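Home | Kits | Guides | Downloads | Forum

Setting up the Flolludlow door pack with a simulated wrist camera

Last updated: June 2024

Flolludlow is the add-on scene pack that Erside sells for its simulator. It covers doors, knobs and small handling tasks. This guide takes you from a fresh install to a first recorded run. You need the base simulator, a license key and 4 GB of free disk space.

Step 1. Load the room

Open the pack browser, pick Flolludlow and choose the room with the skylight. Leave the arm at its default start pose. The wrist view opens in its own panel. Before going further, check that both fingers are visible and fully open. If the panel stays blank, restart the viewer once and load the room again.

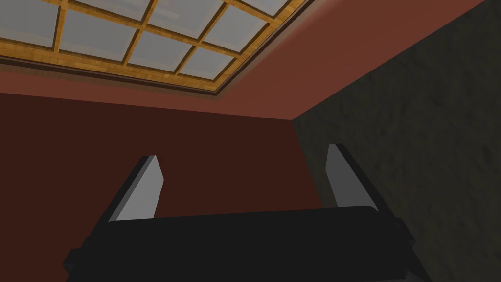

Step 2. Set the camera rate and limits

Go to Sensors, then Wrist. The default field of view is fine for everything in this guide. Under Limits, set the maximum steps per run to 600. The pack ships with a lower number, and the door tasks often hit it before the arm has finished.

Next, turn the wrist through a few poses with the jog keys. Watch the panel as you go. Background surfaces should stay steady from pose to pose. Flicker along the edges means the render quality is set too low.
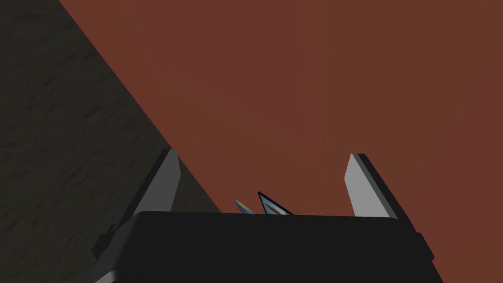 Save the pose list when you are happy with it. The file goes in your project folder under the name you gave the project, so avoid spaces. You can load the same list in any other room in the pack.

Step 3. Approach the knob

Choose the knob task and press Run Approach. The arm moves to a point in front of the door and waits with the jaws open. Use the fine jog keys to line up the knob between the fingers. Go slowly — the contact model reacts to small bumps, and a bad touch here will spoil the grasp later.

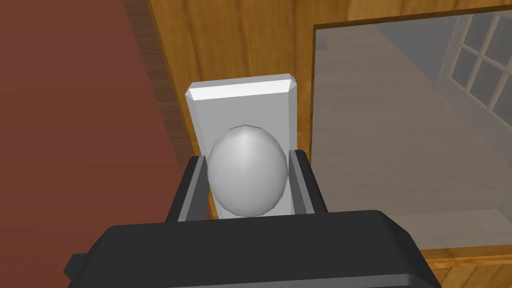
Once you are lined up, close the jaws in small steps and keep an eye on the force readout. Stop when the two finger values match. If one side climbs first, open up, shift toward that side and try again.

Step 4. Switch to the free object task

Loose objects use a different grasp setting. Open Tasks, pick Free Object and lower the closing force before you start. The success check looks only at the object's position, so watch the run yourself as well. 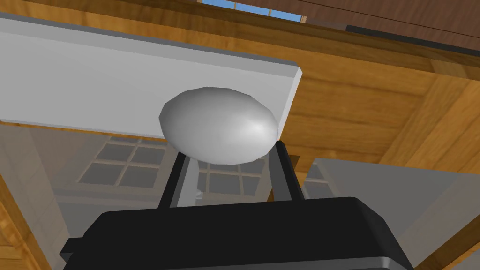 Clearance is the setting most people skip in this task. It controls how much space the planner keeps between the object and anything fixed. With the egg up close to the underside of the white board, a large value will make the planner refuse the move, so bring it down in small steps. Check the wrist panel after each change.

Step 5. Export

Press Export and choose video, joint log or both. My test project came to 745 MB with both turned on. The joint log opens in any spreadsheet program.

Is it worth buying?

The license is $138 for one seat. For that you get tidy rooms and a wrist view that is easy to work with. The manual is thin on grasp settings, and the force readout could be larger. I would buy it for door work. If you only need loose objects, the base simulator may be enough.

Comments

drokex_user: Raising the step limit fixed my door runs. Thanks.

Narayanan Chowdary: Does the pose list carry over from the April version? Mine loads but the wrist ends up rotated.

Kikuchi: Same problem with the rotated wrist. Saving the list again in the new version cleared it for me.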